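Narkstead Clock Forum > Repairs and Restoration > Strike train puzzle, mantel clock

mitra_h
Posted 2021-11-27
Finally got my grandmother's mantel clock up on the bench and I am having the best time! It's a Wisham, eight-day, strikes the hours and halves on a coil gong. It runs beautifully but it strikes 14 at two o'clock and then sulks until morning. I've read the beginner threads and I've got a letdown key, so please don't worry, the springs are down. Where would you start looking?
- Mitra Heydari

brasspins
Rack or count wheel? That's the whole question. If it's a rack, look at the tail and the gathering pallet. If it's a count wheel, somebody has put it back together a tooth out.

mitra_h
Rack! I had to look it up, but definitely a rack. And the gathering pallet wiggles on its arbor, which I'm guessing it shouldn't.

kpirihi
Oh, what a lovely one to learn on. A loose gathering pallet will do exactly what you describe: it slips, the rack never gets gathered all the way, and the train just keeps going until something catches. Take it off, clean the square, and close the hole up a tiny bit with a round-faced punch. Tiny! Then try it with one or two clicks of wind on the strike side only.

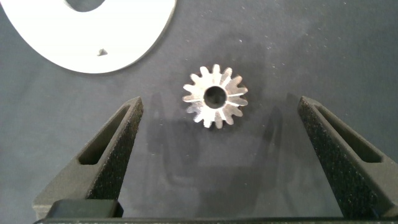
While you're in there, peg out every pivot hole and look hard at the second wheel on the strike side. Those take a beating when a spring lets go, and a bent tooth can hide for years. I like to roll each wheel slowly under a lamp with a loupe and go all the way around twice.
- Kirsty Pirihi, Brivville

oldregulator
Going to disagree about the punch. Closing a hole that way is a bodge and the next person has to live with it. Bush it or replace the pallet. Taheri has them in stock, and I've bought 3 from them with no trouble.

kpirihi
On a bushing I'd agree with you. On a pallet that sits on a square, two light taps is how I was taught, and my own clock has been striking properly on that fix since I was in school. A new pallet has to be filed to fit and timed from scratch - a lot to ask on a first clock.

oldregulator
Fair, but she sounds careful enough to file one. I still say replace.

brasspins
You two had this same argument in thread 572.

mitra_h
I did the two taps, sorry oldregulator! It struck two at two o'clock and I yelled so loud the dog left the room. Three o'clock was fine too. I'm ordering a spare pallet anyway so I can practice filing. Now, does anyone have a favorite oil for the mainsprings?

oldregulator
No hard feelings. New thread for oil, please, or we'll be here until January.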